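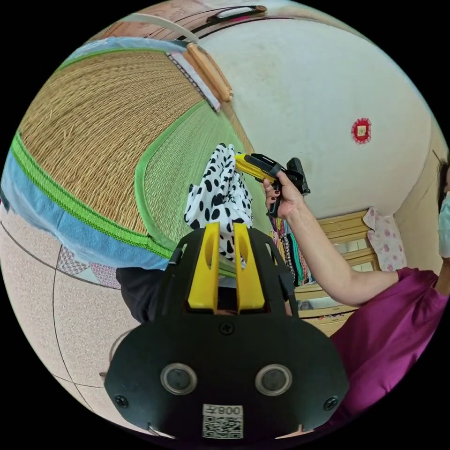 Tela de manchas negras entre los dedos amarillos; a la derecha, la otra pinza junto a la parte alta de la tela.

Incidencia: planificación de compra, pinzas de mano para doblado de ropa
Proyecto: Clindano, tareas domésticas
Abierta por: Teófilo Bedoya
Estado: resuelta, pendiente de pedido
Prioridad: media (para mí alta, pero el formulario no me deja)

Descripción inicial

Buenas. Abro esto en la cola de soporte y no en la de compras porque el presupuesto depende de una avería que todavía no entiendo, y si lo separo en dos tickets nos vamos a volver locos.

Resumen: queremos pasar de una pareja de pinzas a varias antes de enero. El doblado de ropa me tiene encantado, es la tarea más agradecida que hemos planteado hasta ahora, porque cada prenda obliga a usar las dos manos de una forma distinta y se aprende muchísimo sobre lo que el equipo aguanta y lo que no. Pero en las últimas sesiones la pinza izquierda da un salto en la lectura de apertura cuando agarra tela fina. Los dedos están cerrados y el registro dice que siguen un poco abiertos. Luego se corrige solo.

Lo que necesito saber antes de firmar nada:
- si es un fallo de esa unidad o del modelo entero
- si se arregla con dedos nuevos, con calibración o cambiando la pinza
- cuánto hay que reservar para recambios

Ofertas que tengo sobre la mesa:
Plorow: pareja de pinzas, 1.247 euros, con soporte por correo.
Ardeleanu: caja de 4 pinzas del mismo modelo, 2.409 euros, sin soporte pero con un juego de dedos extra por unidad.

Dos parejas de Plorow salen un poco más caras que la caja de Ardeleanu. La diferencia es pequeña y me tienta el soporte, sobre todo con una avería abierta.

Respuesta de soporte, 10:40

Hola, Teófilo. Antes de hablar de dinero, tres comprobaciones. Limpia el carril de los dedos con un paño seco y mira si hay pelusa. Repite la calibración de apertura con los dedos sin nada en medio. Después intercambia los dedos entre la pinza izquierda y la derecha y dinos si el salto se va con los dedos o se queda en el cuerpo. Dinos también qué tipo de prenda usas, por favor, que «tela fina» puede ser cualquier cosa.

Teófilo Bedoya, 12:15

¡Gracias por la rapidez! Va todo por orden.

Carril: había pelusa, bastante, metida justo donde entra el dedo. Limpiado.

Calibración: pasa a la primera en las dos.

Intercambio de dedos: hecho, y aquí viene lo bueno. El salto se fue con los dedos. La pinza derecha, que nunca había fallado, empezó a dar la misma lectura rara, y la izquierda quedó perfecta. Lo repetí tres veces porque no me lo creía.

Sobre las prendas: la de lunares es la que más usamos para probar. Se arruga con mirarla, tiene dobleces por todas partes y el cuello siempre cae donde menos conviene. Para comparar equipos es una maravilla.
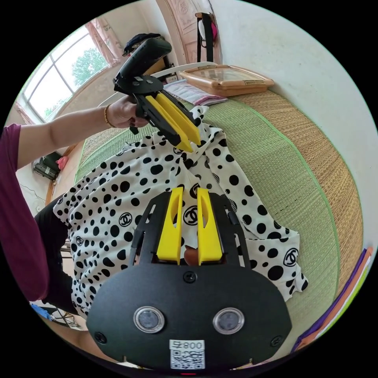

Prenda de lunares sobre la estera verde, con las dos pinzas encima.

Respuesta de soporte, 12:50

Entonces el cuerpo está bien y el problema son los dedos. Con uso intensivo en tejido, la base del dedo coge holgura y el cierre que mide el sensor deja de coincidir con el cierre real. Desmonta uno y pásale la uña por la base: si notas un escalón, ya lo tienes.

Pregunta para el presupuesto: ¿cuántas sesiones llevan esos dedos?

Teófilo Bedoya, 13:30

Escalón confirmado. Pequeñito, pero se nota.

Sesiones: roughly no me vale para el cálculo, así que he ido al registro en Taseck, y ahí hay un problema nuestro. Apuntamos las sesiones por pareja de pinzas y los dedos no figuran en ninguna parte. Sé cuándo entraron las pinzas y no sé si esos dedos son los originales. Lo que sí puedo decir es que la lectura empezó a bailar después de unas 20 sesiones de ropa con esa pareja montada.

Esto me cambia el planteamiento de la compra. Yo venía pensando en cuerpos y resulta que el gasto que se repite son los dedos. Un consumible, vamos, como el papel de la impresora -- y en la hoja de presupuesto no había ni una línea para ellos.

Respuesta de soporte, 15:05

Bien visto. Dos cosas más antes de que cierres números:

1. Pide que los dedos sean compatibles entre los lotes. Que te lo pongan por escrito en la oferta. Hay revisiones con el agujero del tornillo algo desplazado.
2. No montes todas las pinzas a la vez. Deja una pareja guardada como reserva, con sus dedos sin estrenar, y te servirá de referencia cuando otra vuelva a dar lecturas raras.
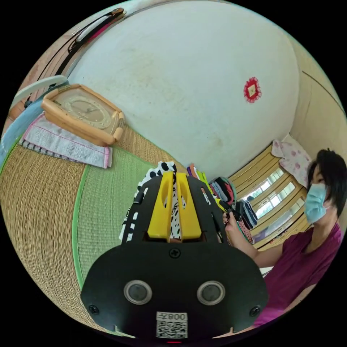
Teófilo Bedoya, 16:20

Hecho lo del escrito. He preguntado a los dos proveedores y los dos confirman que los dedos son los mismos que llevan nuestras pinzas. Ardeleanu además me ha mandado el plano con la cota del tornillo, que es justo lo que yo quería ver (soy de los que se leen los planos con el café, qué le voy a hacer).

Con eso, la propuesta queda así:

Compra principal: caja de Ardeleanu, 2.409 euros. Una pareja a trabajar, otra al armario como reserva. Con la pareja actual ya podemos tener dos puestos de doblado a la vez, ¡que era el sueño desde el principio!

Recambios: línea propia en el presupuesto. Los dedos extra de la caja cubren el arranque, y pediré precio de juegos sueltos a Plorow para lo que venga después.

Soporte: sigo con esta cola. Viendo el día de hoy, no echo de menos pagar otro.

Registro: en Taseck añado un campo para el juego de dedos, con fecha de montaje. Cada juego llevará una marca de rotulador en la base, por dentro, donde no roza.

Mantenimiento: paño seco en el carril al acabar cada sesión de ropa. Lo he puesto en la hoja de la puerta.

Me queda una duda: ¿cambio los dos dedos a la vez o solo el que tiene holgura? Si es solo uno, el cálculo de recambios baja a la mitad y me pondría muy contento.

Respuesta de soporte, 16:45

Los dos a la vez, lo siento por tu alegría. Si mezclas uno gastado con uno nuevo, el cierre se descentra y vuelves a abrir el mismo ticket. Los viejos guárdalos para pruebas de montaje.

Teófilo Bedoya, 17:10

Entendido, de dos en dos. He corregido la línea de recambios y sigue cabiendo. Mando la solicitud de compra esta tarde y dejo el ticket en resuelta. Cuando llegue la caja, calibro las pinzas nuevas y pego aquí las lecturas de apertura de cada una.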